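Soft fingertips or stock claws for a two-arm cloth rig?

Posted in Hobby Arms & Grippers

Ehsan Asadi
I've got a pair of small servo arms and I'm trying to pick grippers for handling fabric. The stock claws are stiff and a bit slippery, but quick. I've also printed a set of Nirkik soft fingers, and they hold a tea towel beautifully once they've got it, only they keep missing thin stuff lying flat. Has anyone run both on the same task? Also wondering if I need a second camera or if one overhead will do. Budget is 115 quid, all in.

Hakim Raju
Stock claws with a bit of rubber tape. Done. Spend the money on the camera.

Ghazal Shirazi
Ooh, I've been at this since December and I love it, so forgive the length! I did 900 grabs with each type, same cloth, same controller. Stiff claws got the flat cloth more often, because the tips are thin enough to pinch a wrinkle. Soft fingers dropped far less once they were holding (89 drops against well over twice that for the claws). So for picking up I'd go stiff, and for folding I'd go soft, and if your arms let you, try one of each. Mine are on Vikus boards and they didn't care at all about the mismatch, I just had to set the closing limits separately. 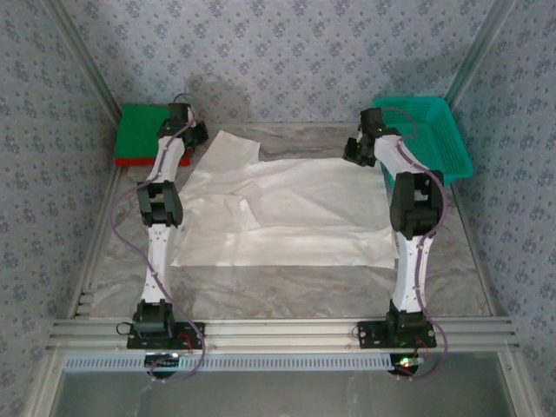

Cable routing made more difference to my results than fingertip shape, and I wish I'd sorted it sooner. A tight cable tugs on the wrist and your grab lands short. Loose loops like the purple ones are the way to go, with plenty of slack past the elbow. Start with a wrinkled cloth too, as a raised flap like the one towards the upper left gives the claws something to bite on. Save the smooth flat cloth for later!

Trevor Dunmore
Agree with Ghazal on slack. One overhead camera is fine for finding the cloth, but it can't tell you how high a fold is standing, so I added a cheap side one on Wednesday and my misses dropped straight away. Haven't tried the Nirkik fingers. Do they mark white fabric?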